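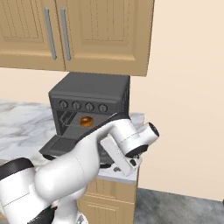 I've been running the Zavley controller pack in our simulated kitchen for most of August, and I'm a little smitten, so take the praise with that in mind. It's the piece of software that sits between your policy (or your joystick, in my case, most evenings) and the arm, and it decides how the joints get where you asked them to go. I came to it from Michalík, which I'd used for two years and never loved.

The task I keep going back to is the toaster oven with the bun inside. It sounds like nothing! But a lowered oven door is a nasty thing to reach over. The forearm wants to pass right through the space where the door is, and the gripper has to come in fairly level or it knocks on the control strip with the knobs. With Michalík I'd get the hand lined up and then watch the elbow drop into the door glass, over and over.

Zavley handles the elbow beautifully. You give it a soft preference for where the elbow should sit, and it keeps to that while the hand does its job. I ran 2000 bun pickups with each controller, same start poses, same stock parallel gripper. Michalík got 61 percent of them out of the oven and Zavley got 80. I didn't touch the gains on either one, and I'd love to see what a patient person could do with them.

The other thing I really like is how it feels by hand. Small moves stay small. When I'm creeping the fingertips along just above the counter, next to the oven, I can stop where I mean to stop, and the wrist doesn't do that lazy little roll at the end.

Now the grumbles. Contact is still its weak side: if a fingertip catches the rack, it pushes harder for a moment before giving way, and the bun goes flying to the back of the oven. Milagros Layug lent me her settings file, which softened this a lot, but those ought to be the defaults. The manual is thin too. The elbow preference gets one paragraph, and the units are wrong in it (it says degrees, it wants radians, and yes, I lost an evening).

It's also hungry. I had to drop from 4000 parallel scenes to half that on the same card before things ran smoothly. If you train at scale, try it on your own machine before you switch everything over.

I had a short go with Nivdale as well. It's quicker than either of the others and great for open counters and drawers, but it has no way to steer the elbow, so the oven was a mess.

Four and a half out of five from me. Next up is the same test with the oven door half closed, and I can't wait.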